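Lilla Paper Cups, Tan with White Rim
Fabbri Table & Party, Proltville

Item 189
Sold by the sleeve or by the case of 3000
Ships from our Gerport warehouse

We have carried a good many paper cups over the years, and the Lilla is the one we keep going back to for our own coffee, which I suppose is as fair a recommendation as a shop can give. It's a plain tan cup with a white rolled rim, no printing on it anywhere, and it looks just as much at home on a church hall table as it does next to a nice cake. People write and ask us if the color is more of a brown or more of a cream, and the best I can do is say it's the color of a paper grocery bag that has been left in a sunny window for a while. If you're trying to match napkins, please ask for a sample cup before you order a whole case. We'd much rather mail you one cup than have you unhappy with three thousand!

The wall is a single layer of paper with a lining on the inside, and it's stiff enough that you can pick up a full cup by the rim and it won't fold in on you. For very hot tea we do suggest a sleeve (see the Sleeves and Lids page), and for lemonade, cider, water and so on you won't need anything extra. The bottom is set up a little way inside the wall, so the cup stands on its own edge and sits nice and level whichever way up you put it.

That last bit matters more than you'd think, because so many of these go out to schools and youth clubs that never pour a drop into them. They use them for stacking! A paper cup is light and quiet when it falls, and when one finally gets squashed you just take another off the sleeve. The Lilla has enough of a taper to give you a good flat top when it's turned over, and that gives the next cup somewhere to sit. Start the little ones with a pyramid of 3, two underneath and one across the pair, and let them get comfortable with that before you go up to a base of 3 or 4. If you're setting out a stacking table, a hard, smooth top works far better than one with a cloth on it, as the cloth always has a wrinkle somewhere and the wrinkle always finds a cup.

Storage is simple. Keep the sleeves closed and standing up, somewhere dry, and don't put anything heavy on an open case. Cups that have been used for games should be kept in their own bag and not go back in with the drinking cups.

The first of the new cases came in this April and they're packed a bit differently from the old ones, with the sleeves lying in two layers and a sheet of card between. The cups themselves haven't changed.

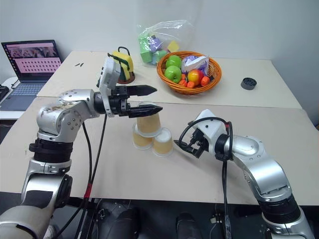
One customer wrote to say that she'd bought a case for a family reunion and had so many left over that her grandchildren were still building with them weeks later, and could we please tell people that a cup gets soft around the rim after a lot of handling and ought to be moved down to the bottom row. We're happy to pass that along, and we'd add that a soft one can often be pinched back into a good round shape between your fingers.

Lids and sleeves are sold separately. Unopened sleeves may be returned to the Proltville shop.

Page updated 4 Sep 2023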